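The Long Shift Before the Robot Learns to Cook

By the third hour I had stopped watching the robots and started watching the people who reset the tables.

Kilevine occupies the second floor of a former carpet warehouse, and most of what happens there is putting things back. A lid goes back on a pot. A plate slides over a few inches. Somebody presses a key, an arm is steered by a person in a harness across the aisle, the lid comes off, and then it all gets put back again. The company calls each round an example. It pays for 165 of them from every operator, every shift, and it wants a great many more than it has.

The sales talk around kitchen robots is cheerful and vague. Show the machine enough people cooking, the talk goes, and at some point it will cook. I have been hearing versions of this for years, usually with a video attached, and the video usually ends before dinner. So I asked Kilevine if I could skip the demo and sit with the data instead. To its credit, the company said yes, and gave me a stool.

The project I sat in on is named Urnov. Its goal is modest when you write it down: open a cooker, put food in, close it, turn the dial. Kilevine has set a target of 1,000 good examples for each variation before the model gets trained on it. "Good" carries a lot of weight in that sentence. An example is thrown out if the operator hesitates too long, if the lid is bumped, or if the food ends up on the table. On the morning I visited, 68 were thrown out before lunch, and I watched two reviewers disagree over several more. One thought a slow, careful correction was exactly what a robot should learn from. The other thought it was a mistake with good manners. The rulebook took neither side.

This bothers me more than the failures do. We are told these systems learn from the world, and what I saw was a system learning from a small set of habits, filtered by a tired person with a checklist. If the reviewer dislikes hesitation, the robot will never see any. Then it will meet a stuck lid in a real kitchen and have no idea that stopping is allowed.

Then there is the matter of the kitchen.
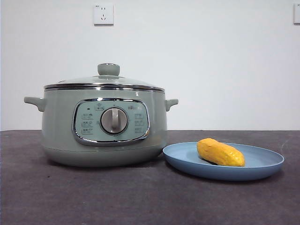
Kilevine's answer to this is variety. It rotates cookers, plates and food through its stations, 24 setups in all, and a software tool called Tu decides which combination comes next. The idea is that a model trained on many setups will pick up what they have in common. Maybe it will. But variety chosen by one company, on one floor, under one set of lights, is a narrow kind. My own counter has mail on it, and a dog under it.

I asked how the team would know when the model understood a cooker and when it had only memorized these cookers. The reply was that a second firm, Idow, runs the tests on equipment the model has never seen. I asked for the results. They were being prepared. I asked again a week later and they were still being prepared, and I was sent a video of a lid coming off very smoothly.

I don't think anyone at Kilevine is trying to fool me. The operators are skilled, and the work is harder than it looks. I was allowed to try the harness, and my first attempt would have been thrown out under any rulebook you like. My second was worse. But effort isn't evidence, and a large pile of examples only tells you that somebody made a large pile.

When I left, the evening shift was coming in and signing out gloves. At the station nearest the door the lid was already back on the pot.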